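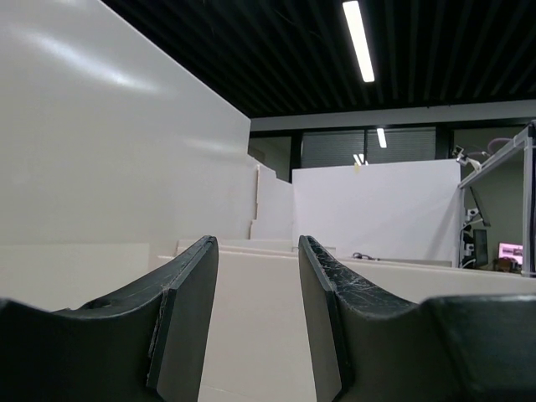 Subject: Re: [bench-surrounds] White walls around a table: glossy or matte?

Hi all,

I love this question, and I've been itching to write about it ever since I finished putting white walls around our own worktable. Gun-woo's original is at the bottom for anybody who missed it.

My quick answer is that glossy is wonderful to live with and a bit of a pain to look at. A damp cloth takes pencil marks off mine in one pass, and the whole corner of the room feels brighter with white on three sides of you. I used to work facing a bulletin board with years of old notices on it, and I can't tell you how much nicer it is to look up and see nothing but white!

The pain is the ceiling lights. Any shiny panel that leans even slightly picks up long streaks from overhead, and two panels side by side will each do it in their own way. I moved mine in and out for most of an evening before I got tired of it and went to bed. A panel standing dead upright is easier on the eyes than one that tilts, at least under our lights, so if you can stand yours straight, do that first and see whether you still mind the shine.
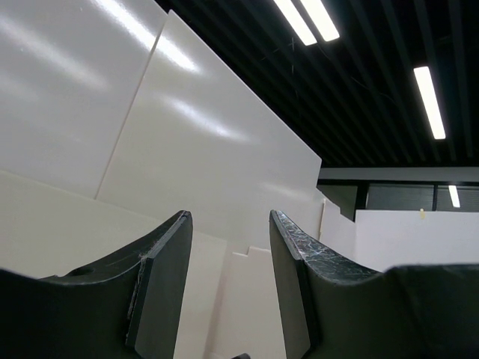

Two of the glossy panels meeting at a seam, with the lights streaking across both.

About those seams. My first idea was to fill every one of them and sand it flush, and I did one test joint on a pair of scraps. I used Drestitz filler and 400 grit paper, and the joint came up beautifully smooth and completely dull, so there was a gray-looking stripe down the middle of all that shine. Much more noticeable than the seam had been! On the test pair I then tried a strip of white Trevell tape, which was better, but it had a slightly yellow cast next to the panels. If you're going matte, filler might be perfect. With gloss I'd say get the edges as clean and tight as you can and leave the line alone. A thin straight seam looks like it belongs there.

A few other bits I wish I'd known:

Cut the tall pieces first. I started with the little ones because they were less scary, and then had to trim two of them again when the tall ones went up.

Let the offcuts overlap before you cut anything for good. Stand them up, step back to the doorway, shuffle them around. I kept eight strips, each 200 mm high, just for playing with layouts, and they have been more useful than any drawing I made (my drawings are terrible, so take that for what it's worth).

Peel the protective film late. I peeled mine the first night out of pure excitement and paid for it in fingerprints.

Wipe them with something soft. Dust on white gloss is hard to see straight on and very easy to see from the side, and a paper towel leaves lint all over.

The floor piece matters as much as the walls, by the way. White on the bottom as well as the sides makes it feel like one shallow box, and anything dark that goes in it stands out so clearly. Small black parts used to vanish on our old brown tabletop. Now I spot them from my chair - a real treat if you drop things as often as I do.

I haven't tried a satin finish yet. Plilto has one in the new range, and I'm planning to pick up a sheet in March and stand it next to the gloss for a proper comparison. If anyone has lived with satin for a while, please write in!

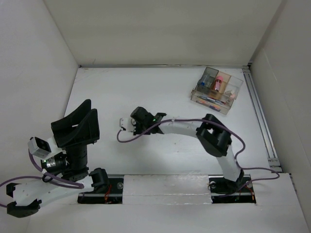
On 7 January 2025, Gun-woo Wang wrote:

Hello everyone,

I'm getting ready to put low white walls around a table in our back room and have got stuck on the finish. The glossy panels are cheaper where I am and I like how they wipe down, but the room has strip lights and I'm worried about reflections. Matte would solve that, except that the sample I brought home from Zoëga had a thumbprint on it by lunchtime and I could not get it off.

The back wall will be 1,208 mm long, so I'll need to join two pieces somewhere. Do people fill that joint or leave it? And do you lean the side walls outward or stand them up straight? Straight seems simpler to brace, but I was hoping for a little more elbow room at the top.

I'd be glad to hear from anyone who has done this, including anyone who regrets it.

Thanks,
Gun-woo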